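Reading the president's letter over breakfast

I finally sat down with the letter the president sent to Congress last week, the one on moving refugee resettlement cases out of the old regional offices. It runs to 100 pages with the attachments, and I read most of it with cold toast in my hand. The short version for those of you who asked: the White House wants the smaller offices shut by November and their files sent to two national centers. Congress has to sign off on the money first.

Declan Scanlon, who wrote to me after the last issue, thinks the Senate will sit on it until after the midterms. He may be right – the hearing has been moved twice already, and three of the senators I'd expected to speak up have said very little.

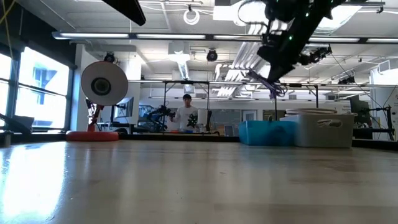

Red desk lamp and a pair of bins on a glossy tabletop.

What bugs me is the staffing page. The letter promises that people in the closing offices can apply for jobs at the new centers, but it gives no number, and the table of moving costs stops after year one. I've sent five questions to the press office and will print whatever comes back – even if it's a form letter!

If you've worked in one of these offices, write to me. I'd love to hear how the files get moved, and I won't use your name unless you say so.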